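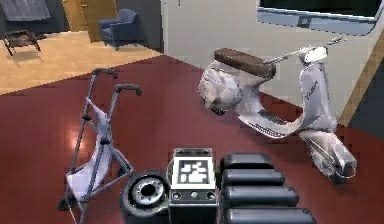 *Un neumático pequeño y negro sobre un suelo rojo oscuro.*

## ¿Adónde van los escombros?

Cuando se derriba una casa quedan montones de hormigón, ladrillo, madera y hierro. Todo eso se llama escombro, y una buena parte se puede volver a usar.

En la planta de Skendale entran al día alrededor de 130 camiones. Primero se pesa cada camión en una báscula grande. Se pesa otra vez al salir, ya vacío, y con una resta se sabe cuánto ha dejado.

Después se separan los materiales. Un imán saca el hierro. La madera va a otro montón y se tritura para hacer virutas. El hormigón pasa por una máquina con dos mandíbulas de acero que lo parte en trozos pequeños, y una criba los ordena por tamaño.

Los trozos gruesos sirven de base para carreteras. Los finos se usan para rellenar zanjas.

Kumiko Arai trabaja en la báscula desde hace seis años. Lo más raro que ha visto llegar fue un piano.

**Palabra nueva:** *criba*, una especie de colador muy grande.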